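4.2 What people told me about the move to shorter shifts

I went into the interviews expecting to talk about sleep. I'd read the usual papers on shift work and tiredness, and my first list of questions was full of bedtimes, naps and coffee. By the second interview I had thrown most of it out, because what people wanted to talk about was tea. Or, more exactly, who they had their tea with.

When Stadulier cut the standard shift, the long mid-shift break went with it and two short ones came in. On paper the minutes were nearly the same. I talked to 20 people across the day and night crews, and the lost break came up again and again, often before I'd asked anything at all (I have the tapes to prove it!). One packer told me she hadn't had a proper chat with her sister-in-law since December, and they work in the same building.

I should say that I'm not neutral here. I did shift work for years before I came to research, and I still think of the canteen as the best room in any workplace. Raelene Katene read my early notes and told me, quite rightly, that I was writing down every complaint and skating over the people who liked the change. So I went back through all 48 pages of notes and coded them again from scratch, with Szabolcs Pálfi coding them separately. We disagreed mostly over jokes. I had marked grumbling jokes as complaints and he had marked them as small talk, and in the end we gave them a code of their own.

The second pass did shift the picture. Parents of school-age children were a good deal happier than I'd made them sound, and so were the people with long bus rides. The unhappy ones tended to be older, to live alone, or to have worked on the same crew for a long time – often all of these at once. 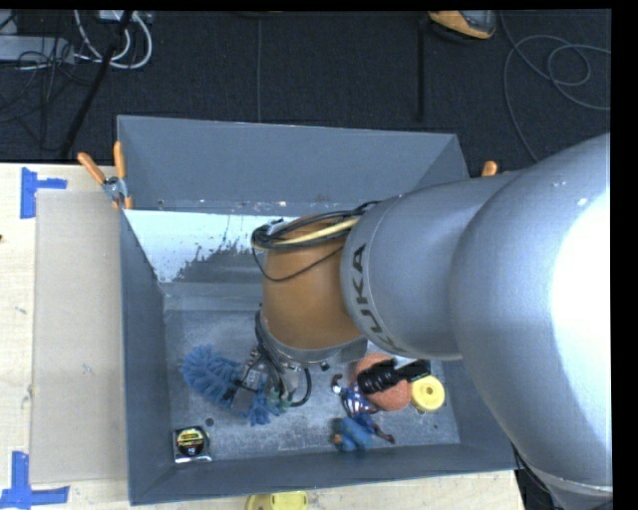
Figure 3. KUKA arm reaching into an open grey bin.

The crews at Genoria make a useful contrast, I think. They went over to short breaks as well, but they were allowed to choose their own times, and friends simply matched theirs up. I heard far less about missing people there. I don't want to lean on this too hard, as I only had a few days at Genoria and the crews are smaller, but it fits with what Bermúdez staff said about swapping breaks on the quiet. Section 4.3 looks at those swaps, and at why the supervisors mostly let them go.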